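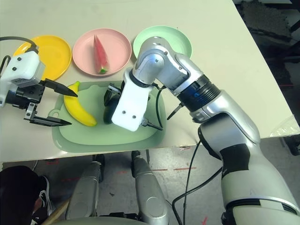 Veronika Schnyder
Play corner organizer, Firville Family Library

Hello again from the play corner! August is our sorting month, when I pull every last bin off the shelves, wash what can be washed, and find out what we really own. The play kitchen gets its turn first, and I'm starting with the table, which is where most of the cooking happens anyway.

The plates
I love a good row of plates. Yellow, pale pink and mint green, lined up toward the back of the table so there's space to work in front (chefs need elbow room). They're plastic, they're round, and they go through my dishwasher at home on the top rack without a complaint. We used to have white ones and the kids fought over them anyway, so I figured we might as well have colors.

The watermelon
My favorite piece in the whole kitchen, and I don't care who knows it! A fat wedge with red flesh, the thin white band and the green rind, lying on the pink plate with its point toward the back. Pink and red together shouldn't work, but it makes me happy every time. Most of our younger visitors serve watermelon as soup. I've had a lot of watermelon soup this year.

The cutting board
Light green, with rounded corners and a little handle loop on one end. That loop is the best thing about it, because I can hang the board on a hook at closing time and it stays out of the puzzle drawer. I looked at a very pretty set from Dalsgaard with a board twice this size, and then I measured our table and came to my senses.

The banana
Yellow, curvy, and waiting on the board for somebody to decide what it's going to be. Breakfast? A telephone? It has been both before ten in the morning. When I sorted the fruit bin I put the banana in the "keep" pile without even thinking, and then had to go back and take out a pear that had been chewed past saving.

The dark one
Next to the banana there's something round and nearly black. I file it with the vegetables and let the kids name it, and I've heard plum, potato and "a big olive." Whatever you call it, it looks great against that green board.

The tabletop
Cream white, and I know what you're thinking, but pale tables are so much easier to keep clean than you'd expect! I can see every sticky spot. Warm water, a drop of dish soap, a soft cloth, done. Crayon takes a bit of baking soda and some patience. The old table was dark brown and I shudder to think what I missed.

A few odds and ends before I go back to my bins. The full inventory came to 343 pieces of play food, dishes and pans, and 119 of those are going to the swap shelf by the front desk, so come and dig through it. The Plarna stacking tubs are spoken for, sorry, I'm using them for the doll clothes. And if anyone has a spare lid for a Posus storage box, the long kind, I'd be so glad to have it. You can leave it at the desk with my name on it.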